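Der Greifer braucht morgens vier Minuten

Um zehn vor sieben ist die Halle der Firma Laitinen noch halb dunkel, und Iida Pesonen hat den Schaltschrank der Sortierzelle schon offen. Sie liest den Fehlerspeicher der Nacht aus, zwei Einträge, beide vom selben Typ: Greifweg nicht erreicht. Dann schließt sie den Schrank wieder, nimmt einen Pinsel aus der Schublade und bürstet die Finger des Greifers ab.

Die Zelle heißt im Betrieb Novari, nach dem Schriftzug auf dem ersten Angebot, der dann an der Maschine hängen blieb. Sie sortiert Handwerkzeug und Kleingeräte, die aus dem Verleih zurückkommen. Schraubendreher, Sägen, Messgeräte, auch Telefone, die den Monteuren mitgegeben werden. Ein Arm, ein Greifer mit zwei Fingern, eine Kamera am Handgelenk, dazu ein Rechner, auf dem dieselbe Zelle noch einmal als Simulation läuft. An guten Tagen gehen 400 Teile durch.

Eingerichtet wurde sie in Zornevgate, in einem früheren Postgebäude, in dem Tapio Hämäläinen seine Werkstatt hat. Er hat die Finger konstruiert und dreimal verworfen. Die ersten waren zu glatt, die zweiten zu breit für schmale Klingen, bei den dritten lösten sich die Schrauben. Die jetzigen sitzen mit Sicherungslack und werden jeden Monat nachgezogen. Das Drehmoment steht mit Filzstift auf der Innenseite der Schranktür, weil das Handbuch regelmäßig verschwindet.

Schwierig sind lange, dünne Teile. Ein Schraubendreher lässt sich am Griff gut fassen, am Schaft schlecht. Packt der Greifer zu weit unten, kippt das Werkzeug beim Anheben, und die Spitze wandert aus der Bahn. Bei einer Säge kommt hinzu, dass die Zahnreihe im Kamerabild je nach Licht anders aussieht und der Rechner die Kante an der falschen Stelle sucht. Für beide Fälle gibt es eigene Greifpunkte, die Pesonen von Hand gesetzt hat.

Gesetzt werden sie zuerst in der Simulation. Dort schaut man durch die Handkamera auf die beiden schwarzen Finger, und man kann die Teile so ungünstig hinstellen, wie sie in der Kiste nur selten stehen: aufrecht, dicht nebeneinander, mit wenig Platz dazwischen. Der Untergrund wechselt. Holz, Blech, gemaserter Stein, alles, was die Erkennung durcheinanderbringen könnte. Auch die Schatten gehören dazu. In der groben Einstellung, mit der Pesonen die meisten Durchläufe rechnet, haben sie gezackte Ränder, und die Erkennung muss damit zurechtkommen.
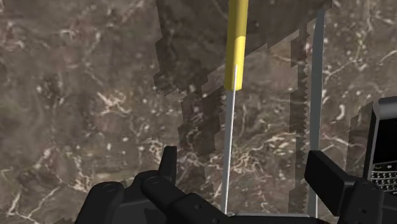 Osvaldo Marchetti hält von den schwierigen Untergründen weniger. Man könne sich die halbe Arbeit sparen, meint er, wenn man die echte Ablage matt grau lackiere und es dabei belasse. Er habe bei Sekier jahrelang eine ähnliche Zelle betreut, mit einer einzigen Ablagefarbe, und die Ausfälle seien fast immer aus der Mechanik gekommen, von einer losen Schraube oder einem Kabel, das an der falschen Stelle knickt. Wer zu viel am Rechner sitze, höre die Maschine nicht mehr.

Pesonen kennt den Einwand. Die Ablage bei Laitinen ist inzwischen grau lackiert, seit Juni schon, und nach ein paar Wochen war sie verkratzt, verölt und an einer Ecke blank. Sie rechnet die fremden Untergründe deshalb weiter mit. Beim Kabel gibt sie ihm recht. Das Kamerakabel lief am Anfang außen am Arm entlang und wurde bei jeder Drehung des Handgelenks mitgezogen, bis das Bild flackerte. Hämäläinen hat es in eine Schlaufe gelegt und mit zwei Schellen gefasst. Seither wird es bei jeder Monatswartung einmal mit der Hand abgefahren, vom Stecker bis zum Sockel.

Die Wartung hat eine feste Reihenfolge. Strom weg, Druckluft ablassen, Finger abnehmen. Die Auflageflächen werden mit einem fusselfreien Tuch gereinigt, nicht mit Lösungsmittel, das hat den zweiten Fingersatz spröde gemacht. Dann kommen die Finger wieder dran, die Schrauben über Kreuz, und der Greifer fährt 34 Mal leer auf und zu. Die Zahl stammt aus Hämäläinens erstem Protokoll. Warum er damals nicht bei dreißig aufgehört hat, weiß er nicht mehr.

Danach folgt die Nullfahrt. Der Arm tastet einen Stift an der Ecke der Ablage an, und der Rechner vergleicht die gemessene Lage mit der aus der Simulation. Liegen beide zu weit auseinander, wird die Kamera neu kalibriert, was etwa 2 Stunden kostet. Das kommt meistens vor, wenn jemand mit dem Hubwagen gegen das Gestell gefahren ist. Am Boden sind jetzt gelbe Streifen aufgeklebt, und das Gestell ist verdübelt.

An diesem Morgen ist es keines von beidem. Die Fehler aus der Nacht gehören zu einer Lieferung Stichsägeblätter, die jemand zusammen mit den Handsägen in die Kiste gelegt hat. Für Stichsägeblätter hat die Zelle keinen Greifpunkt. Pesonen nimmt die Blätter heraus, legt eins davon auf ihren Schreibtisch und schreibt die Maße auf einen Zettel.

Um sieben schaltet sie die Druckluft zu. Der Greifer öffnet und schließt sich einmal, der Arm fährt über die Kiste und bleibt dort stehen, bis die Schutztür zu ist.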